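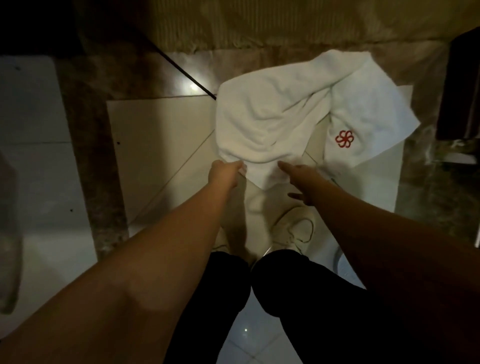

The towel people have a new idea

By Rianne Declercq

For most of my adult life I have folded bath towels in half, in half again and then once more, and put them in a cupboard. They stayed there until somebody needed one. I was under the impression that this was the whole of the matter.

Wouter Van Rooij would like me to think again. He teaches a course called Fladari, which costs more than the towels I own, and which promises to change how a household handles its linen. Pupils fold on the floor, on a pale flat surface, with the towel dropped in a heap in front of them. You crouch or sit over it, find an edge and work outwards. Tables are discouraged. Beds are forbidden.

"A bed gives under the cloth," he told me on Monday, when I went along to a class of 15 in a rented hall. "You end up folding the bed."

I have never folded a bed. But I got down with the rest and had a go at a white terry one, and I'll admit the floor has something going for it. There is more room than on the kitchen table. A hard surface also shows you where the corners have gone. After five towels my knees were making their own case for the table.

The part I can't swallow is the claim about time. The Fladari booklet says a family loses 1,876 minutes a year to bad folding. I asked where the figure came from and was told it was "from the early workshops". Dexter Bautista, who ran the laundry at a small hotel for years, laughed when I read it to him over the phone.

"We folded on a bench, standing up, logo out," he said. "If a towel has a badge on it, you start from the badge and work back. There's your course."

I tried his way at home. A badge near one end is a good marker, it's true, and half the trouble with a bunched-up towel is telling which end you have hold of. My plain ones were no easier than before.

Thijs Martens, who was on the floor beside me in the hall, is a happier customer. He has done the course twice and says his airing cupboard shuts now. I asked whether he had thrown anything out. He had, as it happens – two bin bags of old sheets.

The next level covers fitted sheets. I have not booked.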